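Journal > Work notes > Autumn

Last updated: 11 Oct 2024

I am writing this late, with tea, because if I wait until tomorrow I will remember only the parts that annoyed me. Today was the third day of my trial with the Candent kitchen package, and I have to decide soon if our training center should pay for it.

First, for my own memory, what the package is. Candent sells a simulated kitchen and a two-armed robot model with hands, all in software. You pay for one year, you get the kitchens, the objects and a set of ready tasks, and you can write your own tasks also. Our students would learn on it before they touch the real arms at the Didurside workshop, where we have only one pair and a long waiting list. Oleksandra Yurchenko found the offer in June and sent it to me with one line: "Please be strict with it." So I try to be strict.

The installation took me most of Wednesday. The guide is written for a person who already did it once. It tells you to set the license path, but it does not tell you where the license is, and I found it in the second email, below the signature. I wrote to support and Kwaku Abubakari answered me in 20 minutes, very polite, and he promised to correct the page. I checked today and the page is the same. Small thing, but I note it.

Today I worked only with the vegetable tasks. My plan was to control the arms myself in the morning and to look at how the hands hold things, and in the afternoon to write a task of my own. I am slow with the controllers. My shoulders were already tired before lunch, and I understood why the younger colleagues put a high chair beside the desk. 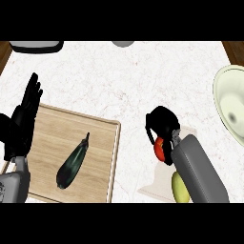 The tomato was the object I used the most, and I have mixed feelings about it. When the fingers close over it from the top, the hold looks right to me, and I could carry it without fear. But it does not get soft and it does not break, no matter how hard I close the hand. A student who learns with this tomato will make soup at Didurside! I asked Kwaku about it and he said that soft objects are planned, without a date. I wrote "no date" in my notebook and underlined it.

The eggplant gave me a different problem. It lies at an angle on the cutting board, and the hand should turn to follow it. I always came to it straight, as I would come to a cup, and it rolled away from me. I made 10 attempts and counted three good ones. At the beginning I blamed the software. Then I watched the replay and saw that my wrist was wrong each time in the same manner, so this one I must put on my own account. The replay tool, by the way, is the best part of the whole package. You can stop it at any moment and move the point of view, and for teaching this is worth a lot.

I want to say something fair about the look of it also. The marble and the wood are prettier than I expected, and the shadow of the arm on the counter is soft and really helps me to judge the height of the hand. In the Trerkton program, which we tried before, there were no shadows at all and everybody crashed into the table. On the other side, all this beauty is heavy for our older computers. On the machine by the window the picture moved in small jumps, and I had to close everything else. Of the 46 computers in the center, I think less than half could run it well. This must go in the report, even if it is not pleasant to read.

In the afternoon I wrote my task. It is very simple: take one vegetable, put it in the sink, open the hand, go back. It took me roughly 3 hours, and one of them went away because of a missing comma. The error message said only "task invalid". I would like very much to meet the person who wrote this message. After that it worked, and I admit that I called Oleksandra from the next room to see it, like a child who wants to show a drawing. She watched it two times and asked what happens if the vegetable misses the sink. Nothing happens, the task is still counted as done. I had not thought to check it. So tomorrow I repair that.

My opinion for tonight: good for the first lessons, not enough for the last ones. The price is acceptable if they give us the school discount, and Kwaku was a little unclear about this — he must ask somebody. I also want to hear from the people at Abugri, who have used the package for one year already, how often it is updated and what breaks after the update.

To do: write to Abugri, fix the sink rule, ask again about the discount, bring the other glasses. My eyes are red and it is time to sleep.

2 comments · 5 shares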